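Sorting the meter drawer before spring
Jan 9, 2019
by Solange Honorato

Dead battery again. Third winter running I've gone to check the car fuse and the meter wont switch on. So, battery out if it's going away for more than a month or so. Leads wound loosely round your hand, never tight round the body, they crack at the plug end.

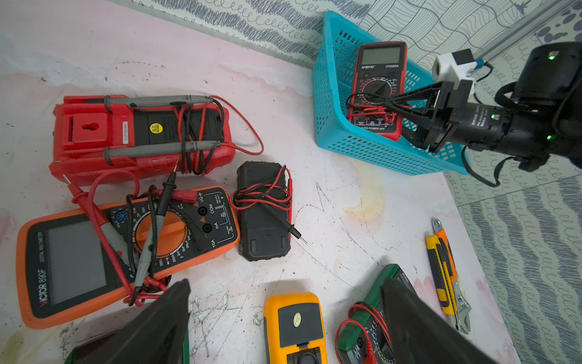 What do you do with leads that have gone stiff?
Bin them. Cracked insulation isn't worth taping, and a new pair costs less than lunch.

Baskets beat drawers for this stuff. Holes in the sides so the dust drops out, and you can see what's in there without tipping the lot on the bench. I got mine from Stasto, 2 for the price of one. Screwdrivers go in a separate one or they scratch the screens.

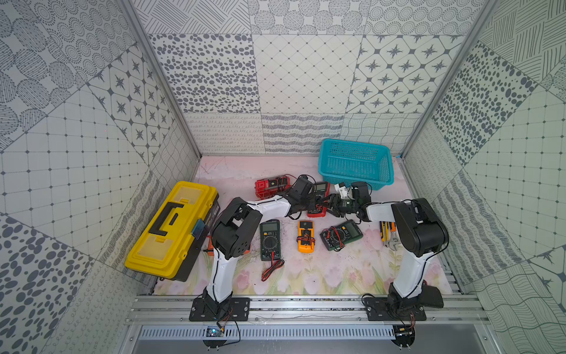

Red-and-black digital multimeter, back of the table.

Cleaning. Damp cloth, drop of washing up liquid, wring it out hard. No solvent on the screen, it goes cloudy. Rubber holsters come off and can go in the sink, but dry them properly before they go back on, overnight on the radiator is fine.
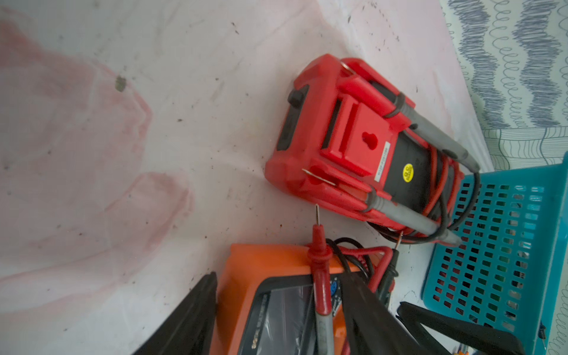
Fuses next. Keep spares in a film pot with the rating on the lid in marker. Don't fit a bigger one because its the only one in the house. Rostyslav Mykhailiuk did that with his old Hegde and the range he needed went for good.

Bench tops: bicarb paste for stains, leave it 19 minutes or a cup of tea, whichever. Some marks just stay. Old lino or a bit of vinyl mat over the worst.
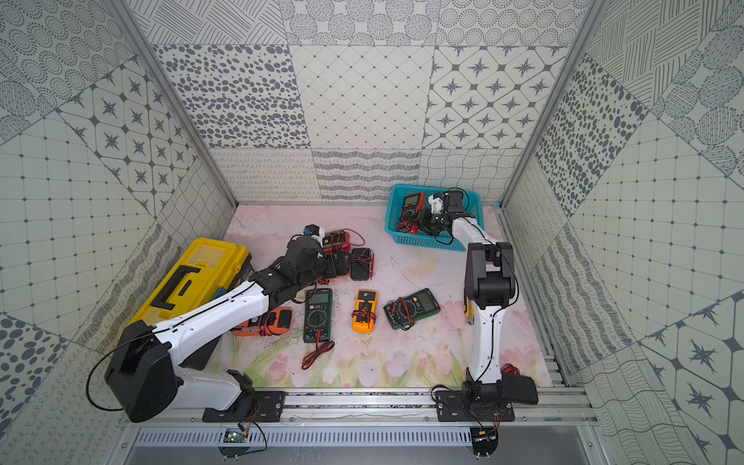 and wipe under the mat too, swarf gets in there and works through. I do mine every April when the shed's warm enough to leave the door open.

Back to top | Contact | Copyright Zernden Home & Shed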